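Kiltberg Robot Club — the dropper bottle project

We've spent most of the term since October on one job: getting a pair of arms to pick up a small bottle, carry it over to the tray and set it down without knocking its neighbours over. I said it would take us 5 weeks. Ha!
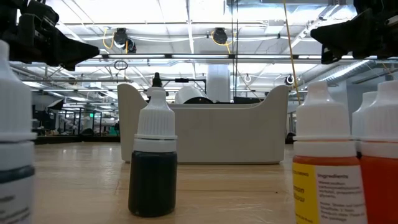
Two grippers, one wooden table and the bottles. The black one out in the middle gets a lot of our attention, and the orange ones at the front are there to make life harder.

Sabina Bandara wrote in to ask why we don't just clamp the bottles in a rack and be done with it, as her lot did for the Plunport heats, and she reckons we'd have saved ourselves 40 hours. She may well be right! But the rules for the Finex Cup say freestanding, so freestanding it is.

We do it in pairs, one person on the left arm and one on the right, and you swap after 20 goes (longer than that and people get silly). The ribbed caps are lovely to grip. The pointed tips are a menace — come in a touch too low and over it goes. Our log has 600 attempts in it now, and the notes column is mostly the word "tipped" in different handwriting.

Next up is handing a bottle from one gripper to the other, which I'm excited about and a bit scared of. Club night is on 11th February as usual, so do come along if you fancy a turn. New members are very welcome, and please bring your own mug.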